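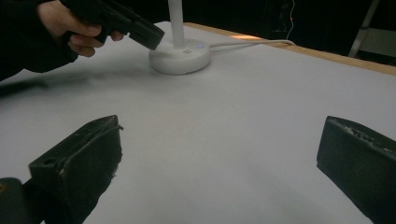 ## Portable lamp and worktable: inspection checklist

Site: Rindthorpe, second floor, room 137
Table: Girkuvwood, asset tag 2687
Lamp: Lodska globe lamp, asset tag 1590
Period: August
Result: pass with two comments open

Mark each line P (pass), F (fail) or C (comment). A line marked F takes the lamp out of service until it has been rechecked. Lines marked C may stay open until the next period.

### 1. Table and board

| No. | Check | Mark |
|---|---|---|
| 1.1 | Table stands level, no rocking under hand pressure at the corners | P |
| 1.2 | Side rails tight, no sharp ends | P |
| 1.3 | White board lies flat, corners not lifted | P |
| 1.4 | Board does not overhang the rails | P |
| 1.5 | Far wooden strip secure, no splinters | C |
| 1.6 | Surface clean, no grit or adhesive residue | P |

**1.4** The board is smaller than the tabletop and leaves a strip of gray table showing at its edges. Acceptable. Do not shift the board to close the strip on one side. It was found pushed against the left rail last period and had to be reset.

**1.5** There is a small dark mark near the middle of the strip. Last period's sheet calls it a screw hole, the sheet before that calls it a burn. Checked by touch with the lamp unplugged: edges firm, no char on the fingertip. Leave as C. If it has grown by the next period, change to F and have the strip replaced.

### 2. Lamp, unplugged

| No. | Check | Mark |
|---|---|---|
| 2.1 | Globe free of cracks and chips | P |
| 2.2 | Globe seated, does not turn loosely | P |
| 2.3 | Base flat on the board, no wobble | P |
| 2.4 | Cable jacket intact along full length | P |
| 2.5 | Cable entry at the lamp firm, no exposed conductor | P |
| 2.6 | Plug pins straight, no discoloration | P |
| 2.7 | Rating label present and readable | C |

**2.3** The base is round and flat. Press lightly on opposite edges in turn. Any rocking usually means something is caught underneath, so wipe the board and repeat before marking F.

**2.7** Label present, last two characters worn. Replacement label requested from Pietrzak under the existing service order. The lamp can stay in use.

### 3. Lamp, switched on

Leave the lamp on for 41 minutes before starting this section. Earlier sheets used a shorter warm-up and the readings cannot be compared.

| No. | Check | Mark |
|---|---|---|
| 3.1 | Light steady, no flicker or buzz | P |
| 3.2 | Globe evenly lit, no dark patch | P |
| 3.3 | No smell of hot plastic or dust | P |
| 3.4 | Base can be touched without discomfort | P |
| 3.5 | Cable clear of the globe and slack | P |
| 3.6 | Nothing flammable next to the globe | P |
| 3.7 | Lamp stays upright when the base is nudged | P |

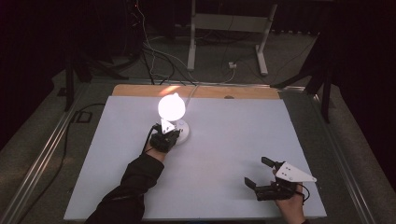
**3.5** The cable goes back over the wooden strip and down toward the floor behind the table. It must lie loose where it crosses the strip. Do not tape it down, and do not route it over a side rail, where the jacket can be pinched. The crossing point is to be checked at every inspection for flattening or rub marks. None found this period.

**3.6** Loose paper and cloth stay off the board while the lamp is lit. The warm color on the strip comes from the light and does not count as discoloration. Judge the finish of the wood with the lamp off.

**3.7** Nudge at the base, never at the globe. Move the lamp by its base as well, with the power off if it is going farther than a hand's width.

### 4. Floor and access

| No. | Check | Mark |
|---|---|---|
| 4.1 | Carpet flat near the table, no raised seams | P |
| 4.2 | Cable not across a walkway | P |
| 4.3 | Wall outlet undamaged and reachable | P |
| 4.4 | No extension cord in use | P |

**4.2** Passes only with the table in its present position. If the table is moved away from the outlet, repeat 4.2 and 3.5 and write the new position on the sheet.

### Open comments carried forward

- 1.5 dark mark on wooden strip, compare next period
- 2.7 rating label, waiting on Pietrzak

Closed from last period: cable tie found around the lamp cable, removed. Jacket under the tie showed a faint ring and no cut.

Keep this sheet with the lamp record, tag 1590. The table has its own folder and needs a copy of section 1 only.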